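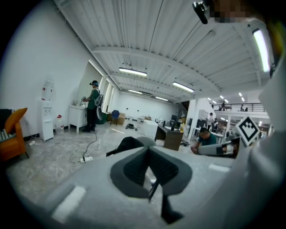

The big room, lights on.

7/28/25

Lookbook day is done and I am still buzzing! We shot all of Teodora's fall knitwear for Narance, every last piece, and I got home with pins in my cuffs and a piece of fashion tape stuck to my elbow.

I was up before the alarm steaming the long cardigans. The rust one is my favorite thing I've styled this year, I think. It has these deep ribbed cuffs you can fold back twice, and Teodora let me put it over the slip skirt from Stoyanova that I've been hoarding since June (with the flat boots, she was right about the boots, I wanted heels and I was wrong). Sze-wing did hair and kept it very plain, a low knot and a side part, so the collars could do the talking.

We had four looks down on the plan for the morning and got through them so fast that I pulled the belts out early. I am so happy about the belts! Wide ones, worn over the coats and a bit low. Vasilică thought they'd bunch up the wool, then he looked at the test shots and asked for them on two more outfits. He is lovely to shoot with. He plays the same Italian pop record all day and sings the backing parts.

Small disaster after lunch: the green vest came out of the bag with a pulled thread right at the front. Lumturie fixed it with a crochet hook in the time it took me to find the crochet hook's case. I want to learn how she does that.

Teodora is printing 200 copies of the lookbook for shops and editors, and 190 of them already have a name next to them, so she's going to ask the printer about a second run. A store in Skandthorpe wants to see the coats in person. I told her to take the rust cardigan too, and to wear it in.

Things I have to do: return the Altasier earrings (the drop pair and the studs), send Sorin the credit list with the skirt spelled correctly this time, wash the gray socks, find out who has my good clamps. Also lint rollers, I used up nearly all of them on the black trousers.

Feet are killing me. I had toast and an egg for dinner standing up, and then I went back through my phone pictures of the fittings and picked out which belt I want for myself. It's the brown one with the square buckle.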